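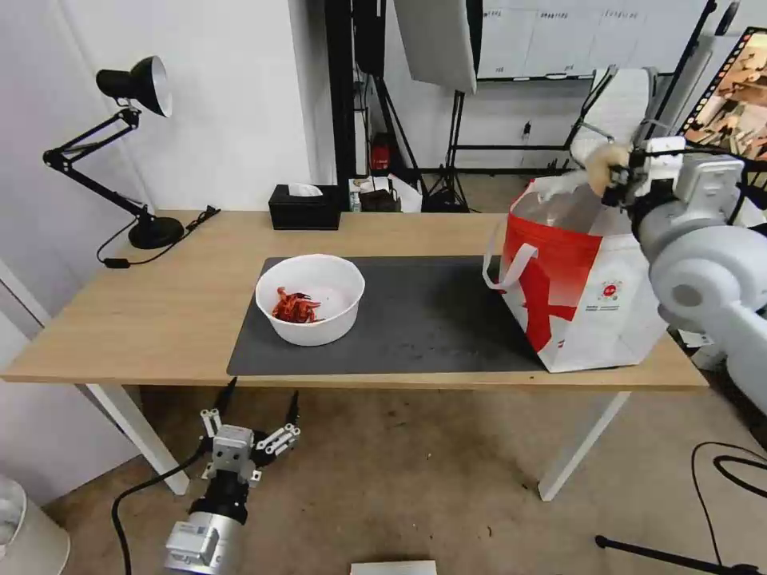 Flurelari Gripper Trials: Frequently Asked Questions

What are you comparing?
Two kinds of end effector on the same bench: the Skivach parallel jaw, a plain two-finger gripper, and the Statham hand, which has several fingers and a lot more going on inside. Both run on Escobar, our controller, so the arms get their commands the same way whichever one is bolted on.

Why groceries and tableware?
They're wonderful test objects! A bowl is stiff and round, a bread bag changes shape every time you touch it, and an open shopping bag is a target that sags while you're aiming for it. We learned more from one week of packing bags than from a whole February of stacking blocks (and we like blocks).

How many runs have you done?
571 so far. 147 of those used the hand, and the rest were all on the jaw, which we had first.

Which one is better?
Depends on the object. The jaw is great on small soft things with one obvious place to pinch. It's quick to set up, it's easy to see what went wrong when a grasp slips, and you can swap the fingertips over a coffee. The hand does better with wrapped food and anything you'd want to hold from more than one side, but it asks a lot more of the person tuning it. We go back and forth on our favorite.

Do both arms have to use the same end effector?
In our trials, yes, one type at a time on both sides. Escobar will accept a mixed pair and we'd love to try it, but the results would be hard to line up with what we already have.

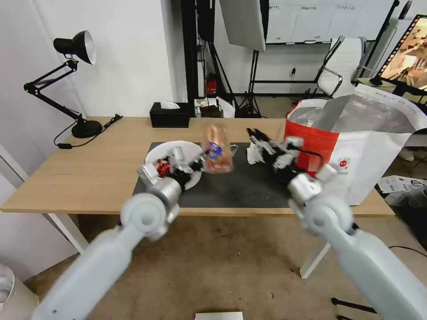

Flurelari, June 9, 2026

What's new since the last update?
Sliced bread! It's now a regular item on the list. A bag of bread is a terrific problem for a multi-fingered hand: squeeze too hard and you crush the slices, too little and the plastic slides right through your fingers. The clear wrap is hard on vision too, so we score the camera and the grasp separately and keep both numbers.

Do you use a head camera or wrist cameras?
We plan from the head view. It takes in the table and both arms together, so you can tell whether an arm is about to block your look at the target. Wrist cameras are on our wish list, mainly for the last bit of the reach.

Why keep a dark mat on the table?
Pale plates stand out against it, and that helps the camera find a rim. Leave the mat where it is between runs, please, or your scores won't compare with ours.

How long does a swap take?
44 minutes from jaw to hand, including the zero check. Going the other way is faster. If Escobar complains about a missing joint map after a swap, reload the profile before you touch any cables.

Can I try my own gripper?
Yes, please do! You'll need a matching wrist plate and an Escobar profile. Start with the small soft items at low speed and save the bread for later. Send your run logs along with the fingertip material and the grip force setting, and include the failed runs as well.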